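Viorica Onu dorme na esteira desde junho

Quando Viorica Onu se mudou para o apartamento da Sandora, o quarto do fundo já tinha o estrado: uma plataforma elevada, encostada à janela, que ocupava quase toda a largura da divisão. O inquilino anterior usava-a para guardar caixas. Ela passou lá a primeira noite em cima de dois cobertores e decidiu ficar.

"Comprei um colchão na Tundberg e devolvi-o ao fim de 12 dias", conta. "Era bom para o inverno. No verão acordava às quatro da manhã e já não voltava a adormecer."

A solução foi uma esteira de bambu com debrum de tecido estampado, que lhe custou 37 euros. Estende-a em junho e só a enrola quando começam as noites frias. Limpa-a com um pano bem torcido e deixa a janela aberta até ao meio-dia. Sabão, nunca.

"As tiras ganham cor com o uso", diz. "A minha mãe tinha uma em que se via o sítio onde cada um dormia." 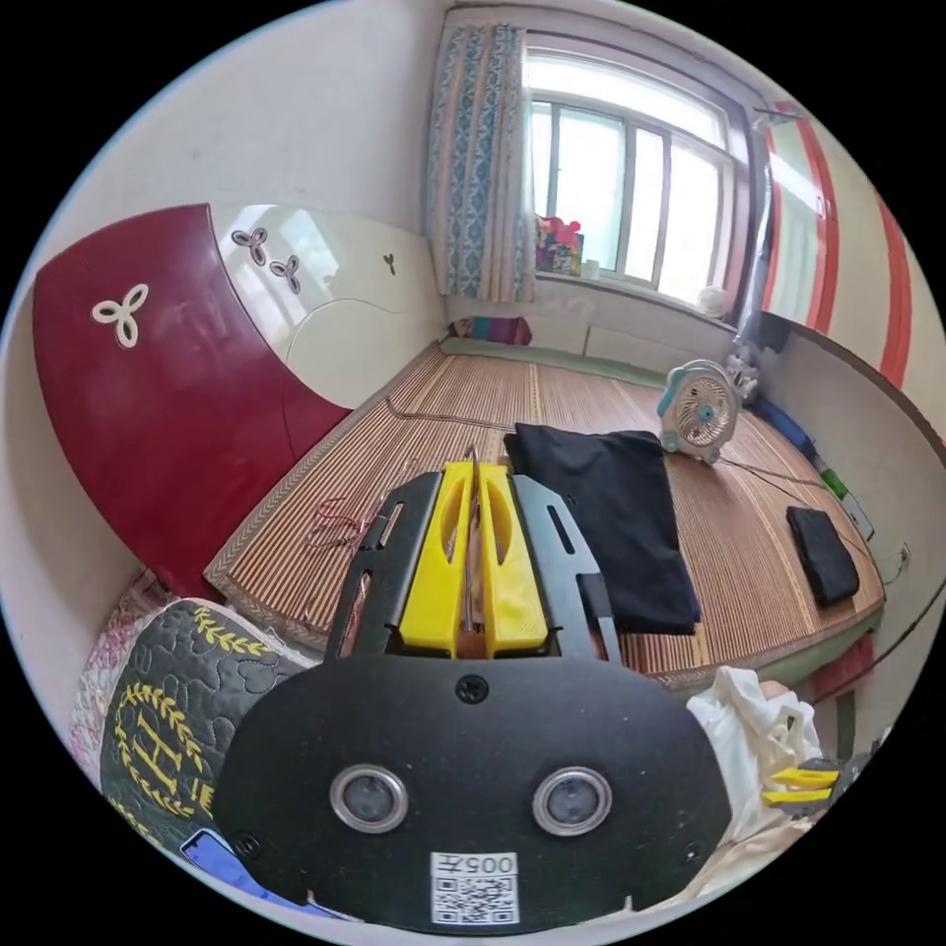 A esteira no quarto do fundo, com a ventoinha branca perto da janela.

De dia, o estrado serve para quase tudo. Viorica dobra ali a roupa, lê, cose bainhas. As almofadas e os rolos vão para junto das paredes e o meio fica para trabalhar. A ventoinha é pequena e anda de um lado para o outro, conforme a hora. "O fio é que manda. Só tenho uma tomada daquele lado e não quero extensões em cima da cama."

O parapeito é outro assunto. Os brinquedos foram-se juntando ali e ela desistiu de lhes dar uma caixa. Tira-os uma vez por mês para lavar o vidro e volta a pô-los sem grande ordem.

Pergunto-lhe pela cortina, às riscas azuis e bege. Veio da casa anterior, na rua Ndlovu, e ficava curta. Acrescentou-lhe uma bainha — "25 centímetros de pano, cosidos à mão" — e nunca mais pensou em trocá-la.

Para o próximo inverno está a ver futons. Gostou de um da Endia, mas custa 217 euros e tem de ser dobrado todas as manhãs. Ainda não decidiu. A esteira, diz, fica de qualquer maneira, nem que seja enrolada atrás da porta.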